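4.2 Waiting at the quay and the decision to move production

We turn now to the part of the study that took the longest to put together, and which, we must admit, we enjoyed the most. The survey in Section 3 tells us how many firms were thinking of bringing some of their manufacturing closer to home. It says much less about why, and a tick in a box marked 'delivery problems' can cover a great many different troubles. We therefore went back to the 332 firms that had returned a full form and asked whether they would talk to us at greater length. Of these, 52 agreed, and we are grateful to every one of them, particularly those who gave up a second afternoon when our recorder let us down at Tindthorpe.

The interviews were carried out by Ysaline Pichon and Nimal Debnath, mostly on the firms' own premises, and followed a loose list of topics. We asked people to begin with the last order that had caused them real worry and to tell us the story of it in their own way. This brought out a good deal that a stricter set of questions would have missed – small habits of ordering early, for instance, or of keeping a little extra stock in a rented unit and not quite telling the accounts department.
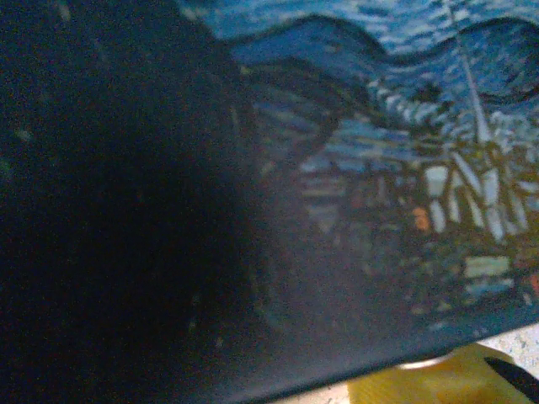

The first thing to come through was that long waits, taken alone, did fairly little to push firms towards moving. A buyer at a lighting firm in Vinstead put it very plainly: she could live with nine weeks at sea if she knew it would be nine weeks. What wore her down was a box that might clear the port at Skomholm in a morning or might sit there until the shop it was meant for had changed its window. We heard much the same from makers of garden tools, school furniture and pump fittings, who otherwise had little in common. This fits well with the cost model set out earlier, in which the spread of arrival times matters more than the average.

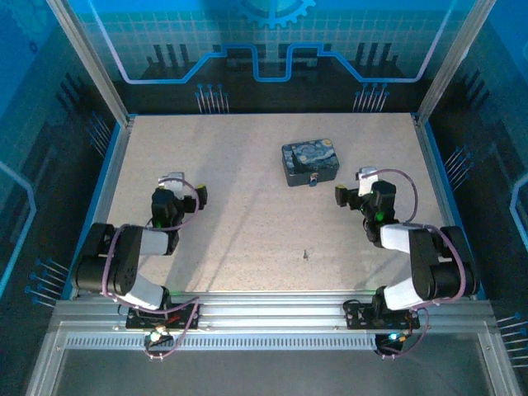 Figure 2. Two robot arms and a small tin box on a speckled tabletop.

A second point concerns the size of the step that firms were willing to take. When newspapers write about manufacturing 'coming home', one tends to picture a whole factory packed up and shipped across. Our firms were a good deal more careful than that. Most spoke of moving the last stage only, such as final assembly, testing or packing, while parts went on arriving from the same suppliers as before. Nasution, a family firm making kitchen scales, had done just this, and its production manager was kind enough to take us through two years of order books. Late deliveries to shops had fallen, though the wage bill had risen, and he was not yet willing to say whether the bargain had been a good one.

We should be open about the limits of all this. Firms that had already closed could not talk to us, and those with a happy tale to tell may well have been readier to put the kettle on. The people we met were also nearly all in buying or production, so the views of the workforce are thinner here than we would like. Two firms asked us to leave out their figures on stock, and we have done so; the totals in Section 5 are worked out without them.

With those cautions in mind, we now look at whether the firms that spoke most strongly about uncertain arrival times were also the ones that had set money aside for a move. We owe the method used in the next section to Anil Chettiar, and Jérémie Charpentier and Ridwan Hidayat checked the coding of the interviews separately before any comparison was made.

Search this collection Enter title, author or keyword Go

Last updated: January

Contact us | Copyright the authors | Back to top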